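Determining Soil Texture by the Jar and Hydrometer Methods

A bench guide for growers and field staff

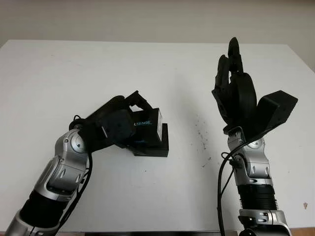

Scope

This page sets out two ways of finding the proportions of sand, silt and clay in a soil sample. The jar method needs no laboratory equipment and gives an answer good enough for choosing a cover crop or planning drainage. The hydrometer method takes longer and gives figures that can be compared between fields and between years.

Neither method measures organic matter, stone content or structure. Record stones separately at the sieving stage. Structure has to be looked at in the pit.

Collecting the sample

1. Divide the field into areas that look and behave alike. Keep headlands, old gateways and former hedge lines out of the main sample.

2. Walk a W across each area and take a core at 9 points. Sample to plough depth on arable land, or to 15 cm on permanent grass.

3. Scrape off surface litter before each core. Do not sample within a few days of spreading lime or manure.

4. Put the cores in a clean plastic bucket and break them up by hand. Mix well.

5. Take out a portion of 500 g and bag it. Write the field name, depth and grid reference on the bag in pencil or oil-based marker. Ballpoint rubs off damp plastic.

Subsoil should be sampled from the same holes and kept in its own bag. At Plaltside the topsoil is a sandy loam over a much heavier layer, and early samples taken with a long auger mixed the two. The results from that round described a soil that does not exist anywhere on the farm.

Drying and sieving

Spread the soil on a tray in a layer no thicker than 2 cm and leave it to dry in air. This takes three to seven days in a warm room. Do not use an oven above 40 °C. Strong heat bakes clay into hard crumbs that will not break down again in water.

When dry, crush the lumps with a wooden rolling pin or a rubber-headed pestle. Pass everything through a 2 mm sieve. Weigh what stays on the sieve and record it as stones and gravel, as a percentage of the whole dry sample. Only the fine fraction goes forward.

Method A: the jar

You will need a straight-sided glass jar with a tight lid, a ruler, a marker and a dispersing agent. Dishwasher powder is commonly used. Washing-up liquid makes foam and is a poor substitute.

1. Fill the jar one third full with sieved soil.

2. Add a level teaspoon of dispersing agent, then water until the jar is nearly full.

3. Shake hard for ten minutes. Two shorter spells with a rest between are acceptable.

4. Stand the jar on a level surface and start a timer. Mark the top of the settled layer at one minute. This is the sand.

5. Mark the glass again at two hours. The material between the first and second marks is the silt.

6. Leave the jar until the water clears, then make the third mark. Heavy clays can need two days or more.

7. Measure each layer. Divide by the total settled depth and multiply by 100.

The clay layer stays swollen with water for some time after it has settled, so the jar tends to overstate clay. Treat a result within five points of a class boundary as uncertain — repeat it, or move to Method B.

Method B: the hydrometer

Equipment: a soil hydrometer marked in grams per litre, a one-litre sedimentation cylinder, a plunger, a thermometer, a balance reading to 0.1 g, and a mechanical stirrer. The dispersing solution is sodium hexametaphosphate at 50 g per litre.

1. Weigh out 50 g of sieved, air-dried soil. Use 100 g if it is plainly sandy. Weigh a second portion and dry it at 105 °C overnight to find the moisture correction. This portion is then discarded.

2. Add 100 ml of dispersing solution to the main portion and leave it to soak overnight.

3. Stir for five minutes. Rinse everything into the cylinder and make up to one litre with distilled water.

4. Prepare a blank cylinder with 100 ml of dispersing solution made up to one litre. Read the hydrometer in the blank and note the figure.

5. Let both cylinders come to room temperature. Move the plunger up and down for one minute, finishing with slow strokes. Take it out and start the timer.

6. Lower the hydrometer gently and read it at 40 seconds. Repeat steps 5 and 6 until two readings agree within 0.5 g per litre.

7. Plunge once more, restart the timer and leave the cylinder undisturbed. Read again at two hours.

Record the temperature with each reading. For a hydrometer calibrated at 20 °C, add 0.36 g per litre for each degree above that and subtract the same for each degree below. Treat the blank reading in the same way.

Working out the result

Subtract the corrected blank from each corrected reading. The first figure is silt plus clay and the second is clay, both in grams. Divide each by the oven-dry weight of soil and multiply by 100. Sand is 100 minus the silt plus clay percentage. Silt is what remains when clay is taken from silt plus clay.

Worked case, sample 2932 from the Tirkum lower terrace: oven-dry weight 48.0 g, corrected first reading 26.4, corrected second reading 9.6. Silt plus clay is 55 per cent, clay is 20 per cent, sand is 45 per cent and silt is 35 per cent. On the USDA triangle this is a loam.

A two-hour reading still holds some fine silt in suspension. Where clay content matters to the decision, for example when lining a pond, take a further reading at eight hours and report the time with the result.

Common faults

Sand figure too high. The soil was not fully dispersed. Soak for longer and check that the solution is fresh. Calcareous soils are the usual offenders.

Soil clears within minutes. Particles are clumping, often on account of salts or gypsum. Wash the sample with distilled water, let it settle, pour off the liquid and start again.

Foam hides the scale. Add one drop of amyl alcohol just before reading.

Readings drift between repeats. Check for draughts or direct sun on the cylinder. Wipe the hydrometer stem — a film of grease changes the reading.

Record keeping

Enter the sample number, depth, stone content, method used, all raw readings and temperatures. Final percentages alone cannot be checked later. The Planasora sheets have a column for each of these.

Method text by Adanech Lencho. Calculations checked by Sveva Marchetti.
Last revised 4/22/22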